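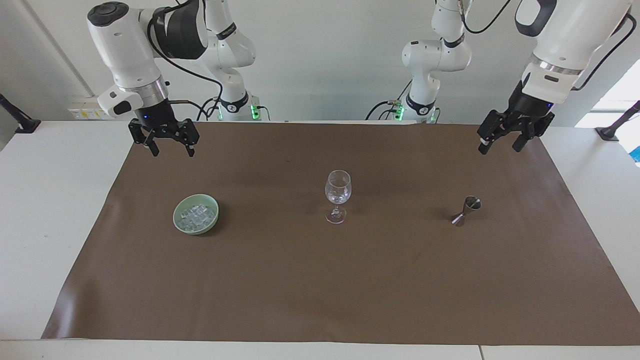
Ice, glass and measure: setting out for cold drinks

By the Plorklow kitchen desk
July

Very little is needed on a table to serve a cold drink. A bowl of ice, a glass and a measure will cover most of what people ask for in summer, and all of it fits on one sheet of brown paper. This gallery keeps to those few pieces. It goes with our longer page on drinks for a small party, where the recipes are.

The row at the top of the page runs ice, glass, jigger, from left to right. Keep a gap between the pieces so that a sleeve or an elbow doesn't catch the stem of the glass. The bowl is a pale green one, round and shallow. A shallow bowl lets you get at the cubes from any side, but it holds less than a bucket, so have a second tray ready in the freezer.

A bag of ice from the shop keeps its shape well enough if it goes straight into the freezer. Tip out only what the bowl will take. For two people making one drink each, 500 g is plenty. Put the bowl in the fridge beforehand if there is room.
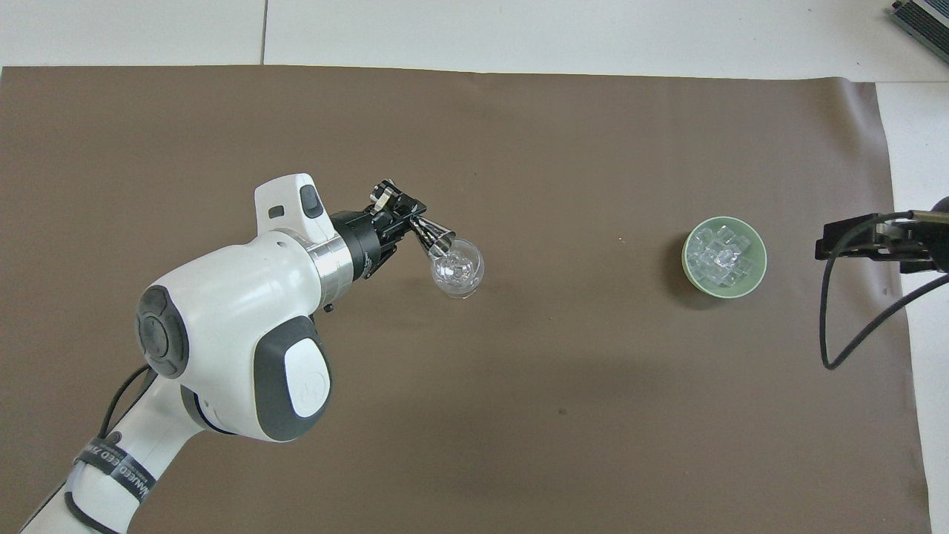 Photo: Hernis Pictures / Plorklow

A small clear glass cup, held over the paper, with the ice bowl to the right of it. Small cups are useful for tasters and for anything served short. Two or three cubes are usually enough in a cup of this kind, and larger ones may not go in at all. Try one before you pour.

Clear glass shows every mark. Wash it in hot water, rinse it well and dry it with a linen cloth. We use the Tadia cloths from the shop page, which leave no fluff, but an old tea towel that has been through the wash many times is just as good. Hold a stemmed glass by the bowl when drying it, as twisting the foot against the bowl is how most of ours have been broken.

Brown paper makes a good cover for a white table. It takes up small drips, and the whole sheet can be folded inwards and put out with the recycling if it is clean. Ours comes off a roll and has a few wrinkles in it. If that bothers you, leave the sheet under a heavy board overnight.
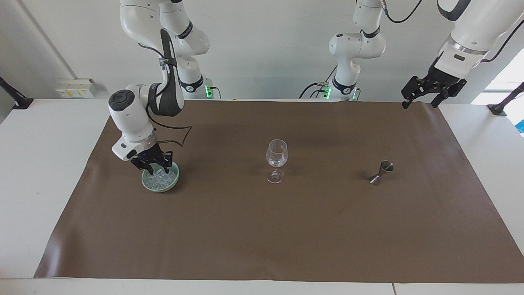

Page last changed: July, 4.30 pm

Ice on the left, the empty wine glass in the middle and the stainless steel jigger on the right, a little nearer the front of the table. The jigger is the double-sided sort, narrow at the waist. Check the sizes of both ends before you start. They vary from one maker to the next, and the figures in our recipes are all given in millilitres.

A tulip-shaped wine glass does well for spritzes and other long drinks. Put the ice in first, then the measured spirit or cordial, and top up last. Stir once, gently.

The recipe for the Bravo spritz is number 7 on the drinks page.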